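Cuaderno de simulación, proyecto Trernilden
23 de julio de 2026

Repaso de las normas de escena antes de lanzar la tanda en Duta. Quedan 529 escenas por validar de las 3756 del lote Cakov. Lo acordado hasta ahora:

Cada escena lleva su semilla y la versión del motor en el registro. Sin las dos cosas no se admite el resultado.

Los objetos pequeños, cestas y vasos incluidos, se colocan por contacto con la superficie, nunca por altura fija. Tolerancia de penetración: 2 mm.
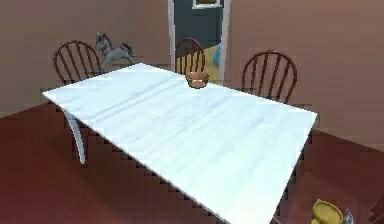

Las sillas cuentan como obstáculo con su volumen completo, también la parte que tapa la mesa. El planificador no puede suponer libre lo que la cámara no ve. En la rama Arabzadeh esto estaba desactivado por defecto; ya lo he cambiado y falta que alguien revise el commit.

Los vanos de puerta se dejan abiertos y se marca el límite de la zona de trabajo en el umbral. Si la trayectoria lo cruza, el episodio se anula y se anota la causa.

Pendiente: fijar criterio para objetos translúcidos en la máscara de profundidad. Repetir 2 episodios con la tolerancia nueva.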